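Snack Table FAQ
Grurkance Shared Workrooms, second floor

Last updated 28 Jun 2018

What is the snack table?

It is the big round black table on the second floor. Members put out wrapped snacks they want to share, and anyone working in the building can take some. Grurkance does not stock it. What is there on a given day depends on what people bring.

Who can use it?

All members and their guests. If you rent a desk by the day, you are included. Visitors from the first floor offices are welcome too, but please ask them to sign in at the desk first.

Do I have to bring something to take something?

No. Most people bring a bag of something once or twice a month. We don't keep a list.

How much can I take?

Two or three pieces at a time is normal. If you need snacks for a meeting, buy them separately. We had a problem in March with a full table being cleared for one client lunch, and we would like to avoid that.

What kinds of food are allowed?

Anything sealed that keeps at room temperature. Crackers, wrapped candy, wafer bars, single bread rolls in their own wrapper, and granola bars are all fine. Please do not leave fruit, cut cake, open bags of chips, or anything that belongs in the refrigerator. Those can go in the kitchen with your name on them.

Can I leave things I brought back from a trip?

Yes, and people like it when you do. If the label is in a language most of us can't read, put a sticky note next to it with the main ingredients, especially nuts, milk, and wheat.

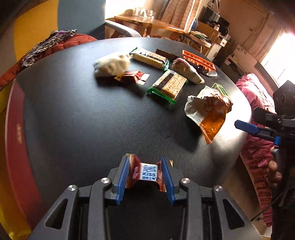 A Ritter KISS chocolate, with crackers and other snacks on the table.

What about allergies?

Assume that anything on the table may contain nuts, milk, wheat, or soy. Read the package before you eat it. If there is no ingredient list you can read and no note, leave it alone. Do not unwrap things and set them back down. If you have a severe allergy, talk to Etenesh Zeleke at the front desk. She keeps a small box of separate snacks behind the counter.

What do I do with wrappers?

Foil and plastic wrappers go in the gray can by the window. They are not recyclable in our building. Please don't leave empty or half-empty wrappers on the table. It makes it hard to tell what is still good.

Is there a limit on how long food stays out?

Sealed items can stay for 10 days or until the date on the package, whichever comes first. Bread rolls go out after two days. Donnie Jardine checks the table on cleaning days and throws out anything past date, anything opened, and anything he can't identify.

Can I put other things on the table?

For short periods, yes. Bags, pouches, and small items are fine while you are sitting there. Take them with you when you go. Things left overnight are moved to the lost and found shelf and kept for 30 days.

Can I work at the table?

Yes, if there is room. Push the snacks toward the far side and put them back toward the middle when you finish. There is no outlet nearby, so bring a charged laptop.

The chocolate gets soft in the afternoon. Can we move it?

The table gets direct sun for part of the day. You can lower the blinds on that side. Jabari Barasa has asked about getting a covered bin, and we will update this page if one is bought.

How should the table be cleaned?

Use a damp cloth and dry it right after. The surface has a light texture that holds crumbs, so wipe in small circles. No bleach sprays and no scouring pads. Cloths are under the kitchen sink.

Can I reserve the table for an event?

Evenings only, after 18:00. Write to Essam Erraji with the date and the number of people. Snacks already on the table should be boxed up before your event and put back afterward.

Who do I contact if something is wrong?

For spills or pests, call the front desk right away. For anything else about the table, leave a note for Elibariki Mosoti in the Mfinanga room mailbox.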